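Duncombe Scrap & Cloth list
Messages in this thread: 2
Prev by date | Next by date | Thread index

Subject: Re: folding the narrow lengths, and what goes in the bundles
From: Sadia Warraich
To: the list

Hi all, quick one before I have to get on the road, sorry for the typing.

Farzana Tarar wrote:

> I've got up to 20 of the long narrow pieces from the Rajput box and no
> clue how everybody else is putting them away. I rolled mine around
> cardboard and they slid off the shelf and unrolled themselves all over
> the hall. Petro says fold, Rukhsana says roll but pin the end. My mother
> says iron first whatever you do.
>
> Also, do we want the busy prints kept apart from the plain ones? Last
> swap everything was jumbled and people just dug through it. I ended up
> refolding half of it on my knees.
>
> And is anybody cutting the squared ends off or leaving them? I'd like to
> get this done before October swap.
>
> Farzana

OK so. Fold, don't roll. Rolling is fine for ribbon and for anything with some body to it, but this cotton type stuff creeps. I fold.

What I do: floor, not table. My table is too short for the long ones and they hang off the end and drag the rest down with them. Lay it out full length, print side up, smooth it with the flat of your hand from one end to the other. Don't pull on it. If you pull it goes narrow in the middle and then you get a twist you have to chase all the way along.

Then end over end, about a hand wide, and keep going. Last bit tucks in to the fold. You get a fat little pouch sort of shape, which is fine, it doesn't need to be flat. Flat ones slide. Fat ones sit there.

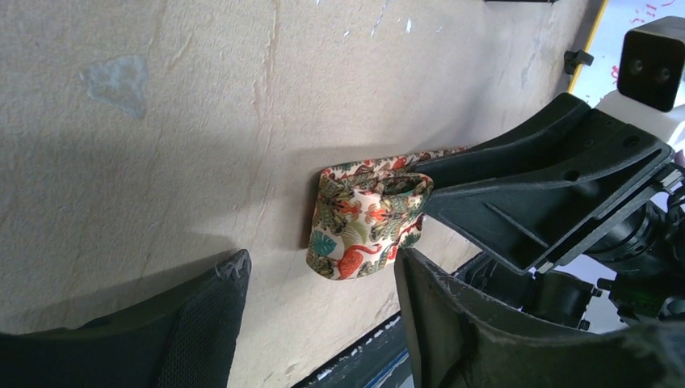
Where you go wrong is the tail. If you leave too much hanging out it catches on the next one and you lift out three when you wanted one. Leave enough to see the print and no more. I have been known to leave way too much and then swear at it later.

Ironing: no. Sorry to your mother. Iron when you are going to sew it. It will only crease again in the bundle and the swap table isn't a shop.

Busy prints apart from plain, yes please. And I'd go one further and keep the animal ones together, people always ask for those first. The monkeys went in no time last year and I had two people wanting the same piece. Rukhsana can tell you how that ended. The leafy and paisley looking ones can all go together, no need to be fussy about what counts as paisley. I know Horácio has views. Horácio, save it for the swap.

Squared ends, leave them!! Please don't trim. Somebody making bag straps or a headband wants every bit of that length, and if the end is already square that's one less cut for them. If it's badly frayed then fine, snip the threads but not the cloth.

Before you fold, have a look along the whole strip for pulls and spots. Easier when it's all laid out than when you have it in your hand at the swap with somebody waiting. I go along one edge and back down the other. Takes a minute. Anything with a mark goes in the patchwork bag, doesn't have to be perfect for that.
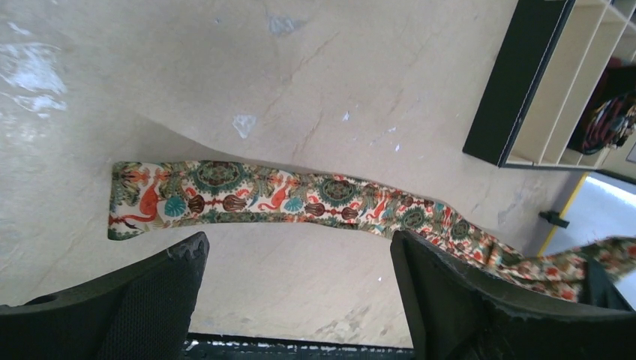
One of the long ones with the teal and brown rounds, red line down the middle.

I do like that print. If it's still around at the end of the swap I am having it, consider this my official notice.

Labels. The Plindarbridge group pins a paper tag on each with the length, I don't bother, I chalk it on the box. If you do want to tag, use the small brass pins and not the big ones, the big ones leave holes you can see. Petro has a tin of them, ask him. He also has my good shears, Petro if you are reading, my good shears please.

For the bundles themselves we said same size or near enough, tied with a strip of something you don't mind losing. Not elastic bands, they go sticky over the winter and mark the cloth. Found that out with the Jarkell lot and had to throw some of it away, still cross.

If you run out of shelf just stack them in a bag, a soft one, standing up on thier ends so you can see whats in there. Don't squash it down. If it won't close get another bag.

Farzana if it's too much for one person bring half to mine, I'm in most evenings after 7 and there's floor space if I shove the chairs back.

Got to run. Will look at the other thread (buttons?) tonight.

Sadia

--
Duncombe Scrap & Cloth list
To leave the list send a blank message with "leave" in the subject
Archive message 2683
Reply to sender | Reply to list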